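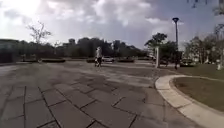 Clondis Outdoor Rover Kit, second version

Club kit page: what you get, what it needs, how we run it

Hi! This is the page for the rover kit we use in our robotics club in Binville, and which we now put together for other clubs and school classes too. I run the club on Friday afternoons and I also pack most of the boxes, so if a screw bag is short, that's on me (write and I'll send another).

Clondis started as a student project. The kids wanted a robot that could leave the gym, because they were sick of taping black lines on the floor, and I wanted something I could fix with one screwdriver. The first version was a bit of a brick, to be fair. Version 2 is lighter, it has bigger wheels, and you can get at the battery without taking the top plate off. That last one sounds like nothing, but wait until you have a line of ninth graders waiting for a turn!

What's in the box

Base plate and top plate, pre-drilled
Four drive motors with wheels and tires
Pleltska motor board with all its cables
Forward camera and tilt bracket
Battery, charger and a fireproof pouch
Remote with a big red stop button
Screws, spacers, zip ties (more than you need)
Printed build guide, plus the course cards for the Conceição Challenge

Weight when built: 2,796 grams with the battery in
Chassis and electronics, no battery: 1,987 grams
Remote range in the open: 800 feet

You supply a laptop, one per team if you can swing it. It doesn't have to be a good one. Ours are old library machines and they do fine.

Building it

Our teams take four club sessions to get from a box of parts to a rover that rolls. The mechanical part goes quickly, and then everybody slows way down at the wiring. The motor plugs only fit one way, but left and right can still be swapped, and a rover with swapped sides will spin in place like a dog after its tail. Every team does it once. I've stopped warning them — they like finding it themselves, and it's a two-minute fix.

Put the tires on before the motors go on the plate. The guide has it the other way around on page six and I keep forgetting to change that. 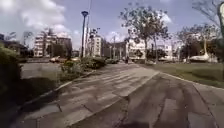 Once it rolls, take it outside as soon as you can. Indoors the rover looks finished. Outdoors you find out that the camera is tilted too low, that sunshine does strange things to your color thresholds, and that a joint between two stones can look an awful lot like a line to follow. We do the first outdoor run on the remote only, at the slow setting, with one student driving and one walking next to it with a hand near the stop button. After that they switch to path following and things get a lot more interesting.

The starter code looks for the edge of a path and tries to keep it on one side. It's short, and I wanted it that way, so a student who has never written a line can read the whole thing on two screens and start poking at it. There are three numbers to tune: speed, steering gain, and how far ahead the rover looks. Most teams crank up the speed first. Then they crank it back down.

The Conceição Challenge

The course cards come with every kit and you can use them or ignore them. We wrote them for our own club competition, which we hold in December, and each card is one task: follow a path to the end, stop for a person, turn around without touching a curb, come home. Teams pick their own order and get two tries at each card. The judges only look at the rover, so a team can shout and wave as much as it wants.
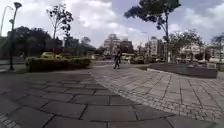 Curves are where the points get lost. A straight walkway is pretty forgiving, and even a sloppy steering gain will get you down one. Set the rover on something like a light brick path sweeping past dark stone slabs, with a curving border of small cobbles between the two, and you'll see right away who did their tuning. The change in brightness can help, but you have to tell the code which side is which, and if a cloud rolls over halfway through a run the threshold you picked at lunch may be no good anymore. My advice to a new team is to log the brightness values for a whole run and look at them back inside, before changing any numbers.

Ages and group size

I'd say twelve and up, and two or three students per kit. With four, one of them ends up holding the charger. Younger kids can drive it just fine, they'll just want help with the small screws.

Care and spares

Brush the grit out of the wheel hubs after every outdoor day. Don't run it in the rain, the motor board sits under the top plate but it isn't sealed. Charge the battery in the pouch, with an adult in the room, and unplug it when you leave.

Wheels, tires, motors and camera brackets are all sold one at a time. The Pleltska board is too, though we've only had to replace a couple, both after somebody plugged in the wrong charger. If your kit is the first version, the new wheels will fit but you need the longer spacers, so put that in the order note and I'll drop a set in the bag.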